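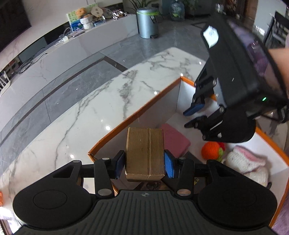 Hemi Tautahi wrote:
> Left finger lags on closing after I put in new pads. Unit 14,
> Ridamis firmware 902. Do I need to redo the zero?

Yes, but check the linkage first. Back the pins off, work the fingers by hand through full travel, then tighten again — evenly, left and right. Wipe the pads with a dry cloth. Then run the zero with the jaws empty and close on a small carton 3 times. If the offset is still over 37 counts, swap the left arm.

Mariama Sulemana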